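Naddale Shared Offices: Members' Forum
Topic: Placement of the coat rack

kmanninen
Members are asked to comment on the brown wooden coat rack. The proposal is to move it to the entrance before November. Please reply by Sunday.
Kerttu Manninen, Office Services

gollow_desk
Our firm objects. The rack is convenient for those of us who work at the white desks, and two of our staff use it daily. 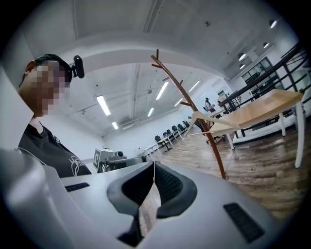 We would accept a second rack at the entrance, provided the present one remains.

truong_m
I respectfully disagree. Winter coats take up floor space and should be kept near the door. A second rack is an unnecessary expense.

gollow_desk
The entrance is unattended after 5 p.m. Has this been considered?

kmanninen
It has. Wall hooks inside the inner door are also under review. Spare hangers should stay on the rack until a decision is posted.

truong_m
Hooks would be acceptable to us.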